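How to Set Sag on a Motocross Bike

By Shiuli Sarkar
January
153 shares | 16 comments

Sag is how far the bike settles on its rear suspension under load. It is the first thing to set on a new or used motocross bike, and it has to be right before you touch a clicker. If it is off, the bike will feel wrong in corners and you will waste an afternoon chasing it with damping changes.

You need a tape measure marked in millimeters, a stand, a hammer and a drift or a proper shock spanner, and a friend. Put on all your riding gear, including boots and helmet. If you race with a hydration pack, wear that too. Fill the tank to the level you normally start a moto with.

Measuring free length

Put the bike on the stand with the rear wheel off the ground. Pick a point on the rear axle and a point on the rear fender or side panel directly above it. Mark the upper point with a strip of tape. The line between the two should be as close to vertical as you can get it. Measure and write the number down. Every other measurement uses the same two points.

Measuring race sag

Take the bike off the stand and set it on level ground. Have your friend steady the front end, or stand next to a wall you can touch with one elbow. Climb on, stand on the pegs and bounce a few times to break the stiction in the seals and linkage. Then settle into your normal position and stay still while your friend measures. Subtract this from the free length.

Most full-size motocross bikes want a race sag in the range given in the owner's manual, often near 105 mm. Start with the manual. Riders at Kulport, where the track is deep sand, tend to run a little more. On the hard clay at Trindade I go back to the book number.

Do the whole thing twice. If the two results differ by more than 2 mm, bounce harder and measure again. Sticky linkage bearings will give you a different answer every time, and they need grease before you go any further.

Adjusting the preload

Clean the threads on the shock body first. A stiff nylon brush and contact cleaner will do it. Dirt in those threads will chew up the ring, and a new ring is not cheap. Back off the lock ring, if your shock has one, and put a paint mark on the adjuster ring so you can count turns.

Tighten the ring to reduce sag, loosen it to increase sag. Go one full turn at a time, then measure again with the rider on board. Make sure the spring turns with the ring — if it binds, a little spray lube between the two helps. When you reach your number, snug the lock ring and check once more. Lock rings like to drag the adjuster along with them.

Checking static sag

With race sag set, get off and let the bike stand under its own weight. Bounce the rear end, let it settle and measure again. Subtract from the free length as before. Most manuals call for something between 30 and 40 mm.

This number tells you about the spring. If race sag is correct and static sag is too small, you have cranked in a lot of preload to hold yourself up, and the spring is too soft for you. If static sag is too large, the spring is too stiff. Hélder Frade, who does my shock work at Karkton, will not revalve a shock until the customer has brought him both numbers.

Check sag again after the first few hours on a new spring, and then every month or so during the season. Keep the numbers in a notebook with the track and the conditions. 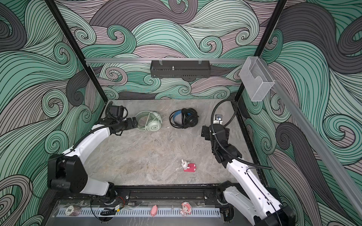 Should I set sag before or after changing the fork height?

Set sag first. Moving the forks in the clamps changes the bike's balance, and you can only judge that once the rear is where it belongs.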